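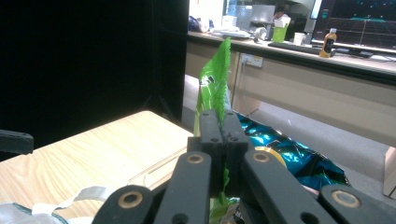

A green plastic bag, crumpled and torn across the top.

Odair Pimentel picks up on the second ring and asks if I mind the noise. He's in his kitchen in Closville with the window open, there's a leaf blower going next door, and he has half an hour before he has to be at rehearsal. I don't mind. I've been trying to get him on the phone since December, when his band Devero put out their second record, Bommont, and I played it so much that my upstairs neighbor asked me what it was.

So what is it? I'd call it a rap record made by people who grew up on dance bands, but Odair winces at that (you can hear a wince, trust me).

"My uncle had a dance band. I carried his amps," he says. "I wouldn't say I grew up on it. I grew up wanting to go home and go to bed."

He's 31 now and writes all the lyrics. The beats and most of the keyboards belong to Nithin Bhat, who he met in line at a copy shop. They've made 151 songs together by Odair's count, and 12 of them are on the album. I ask what happened to the rest.

"They're on a drive at Nithin's place. Some of them are really bad! There's one where I rhyme the same word with itself for a whole verse and I thought I was doing something."

The song everybody wants to talk about is "Annamalai," the long one that closes side one. It starts with Nithin alone on an organ, and Odair doesn't come in until almost two minutes have gone by. Their distributor wanted that intro trimmed for streaming. Nithin said no, and then, according to Odair, he didn't answer his phone for a week.

"I would've cut it," Odair says. "I'll tell you that straight. I was ready to cut it. Then we played it on a Sunday at this tiny room with maybe a third of the chairs taken, and people got quiet for the organ part. Like, put-your-drink-down quiet. So I called him and said fine, you win."

I tell him my favorite is "Second Bus," mostly for the line about his mother ironing with the radio on. He laughs and says she's less of a fan. "She says she never ironed a day in her life. She wants a correction."

Consider it printed.

We get onto money, which he's happy to talk about. Bommont was recorded in 19 days, spread over most of a year, whenever they could pay for the studio. He was driving a delivery route in the mornings and doing vocals at night, and he thinks you can hear it on the back half of the album, where his voice drops and goes a little rough. I'd assumed that was a choice.

"No, I was just tired. But write that it was a choice."

There's a short run of shows coming up, and this time they're bringing a drummer — a first for them. Odair is nervous about it. He's used to a beat that does the same thing every night, and now there's a person back there who speeds up when he's excited. Rehearsals have been loud. Nithin loves it.

As for a third album, they've started, sort of. Two songs are finished and he won't tell me the titles. The leaf blower has stopped by now and he's hunting for his keys, opening drawers while he talks. I ask if the new stuff sounds like Bommont.

"Faster," he says. "Blame the drummer. Hey, I found them, I've got to run."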